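3.2 Brine layers and the behavior of bottom animals

The basin of Enen lies at the foot of a salt ridge, and its deepest part is filled with a brine that does not mix with the sea water over it. The existence of dense water at this place was suspected already in 1829, when a sounding line came back with a crust of salt on the lead. The present survey covered two stations, Enen North and Baidoo, and was made in March with the towed sampler Jovus.

At both stations the border between sea water and brine was sharp. Oxygen fell to zero inside a thin layer, and methane rose strongly in the same layer. Mussels formed a belt on the upper shore of the brine, but we found none alive below the border. Crabs were seen to walk along the belt and to turn back when their front legs touched the brine. We can not say from our data if they react to the salt, to the sulfide, or to the change of density.

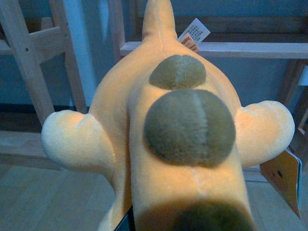 Figure 4. Plush toy with two olive-green patches along the back.

The surface markings of bottom animals were noted only where the water was clear enough. Fishes with dark spots on the back were more frequent at Baidoo than at Enen North, but the difference is small and we do not draw a conclusion from it. Sediment stirred by the sampler made many of the records useless for this purpose, and these were removed before the analysis.

Bacterial mats were present on all shores of the brine. They had a white color at Enen North and a more orange color at Baidoo, where the seepage is stronger. Nine cores were taken through the mats and stored cold until they were opened on shore. The classification of the mats follows the Domus scheme, with a small change: we treat broken mats as a separate class, as they may show recent movement of the brine.
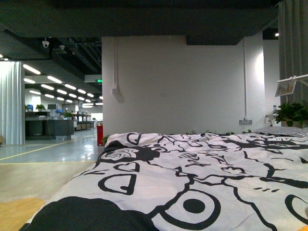
Figure 5. Duvet with black print on white ground, and grey pillow.

The broken mats were found mostly on the western side, where the shore is steep. It is possible that small slides of sediment push the brine over its edge from time to time, and that the mats are then torn and grow again. A longer series of measurements would be needed to test this. The salt content of the brine itself did not change between the first and the last cast of the survey.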